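We use cookies to make this site work. By continuing to read you accept this.

Reading time: 3 min

Moving my mother out of the house in Udley

My mother moved to a two-bedroom apartment in Harnotwood in May. She had lived in the house in Udley for most of her adult life, and it was my job to help her decide what went with her. A few people have asked how we did it, so I am writing it down while I still remember.

We started with paper, and that was a mistake. Paper is slow. Every envelope has to be opened, and half of them have a letter in them that somebody wants to read out loud. After a whole Monday we had cleared one drawer. My mother was tired and I was short with her, and we stopped and got soup.

The next morning we did linens, and it went much better. A sheet is a sheet. She kept two sets for her own bed and one for guests, and the rest went to the animal shelter, which will take them even if they have stains.

From then on we went by type and left the rooms alone. All the lamps, then all the pans, then all the coats. It makes a mess, since things come out of every closet at the same time, but you find out that you own five potato peelers. She kept the oldest one. 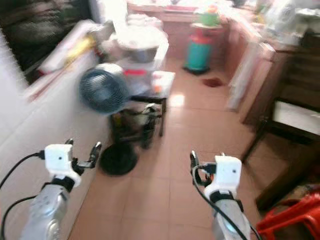 The tile floor, in the middle of it all.

Furniture was the hard part. My mother believed the dining table was worth a lot of money. I called a dealer, Anastasia Giannakopoulos, and she was kind but clear. Large dark tables don't sell right now. She offered 20 dollars for each of the chairs and nothing for the table. My mother said no to the chairs too, out of loyalty to the table I think, and my cousin ended up with the whole set. He eats at it every day, so I count that as a good result.

The movers charged us 2690 dollars. I had budgeted 2000. The difference was mostly the piano, which I had forgotten to mention when I called for the quote. If you have a piano, mention it. They also charge more for stairs, and the new building's elevator was too small for the sofa.

We rented a storage unit at Zallness for the things she couldn't decide on. I was against it at first. I know people who have paid for a unit for ten years and couldn't tell you what's in it. But she needed to know that some of it wasn't gone yet, and it got her through the last week. We agreed on an end date and I put it on both our calendars. She has already been back once to get a box of sewing patterns and she left the rest where it was.

My friend Mỹ Kiều went through all this with her father last year, and her advice was to take pictures of each room before touching anything. I only half did it. I have the kitchen and the hallway, and I don't have the back bedroom, where I slept until I was eighteen. I would like to have that one.

The apartment is fine. It gets the sun in the afternoon and there is a Vietnamese place called Lò on the corner, where they already know her order. She complains about the closets and the neighbor's TV. The cat took four days to come out from behind the washing machine and now acts like it pays the rent.

I still have the paper, by the way - seven boxes of it, in my garage. I do one envelope at a time in the evening and call her when there is something good. Last night it was the receipt for the piano.

Contact | Copyright, all rights reserved | Back to top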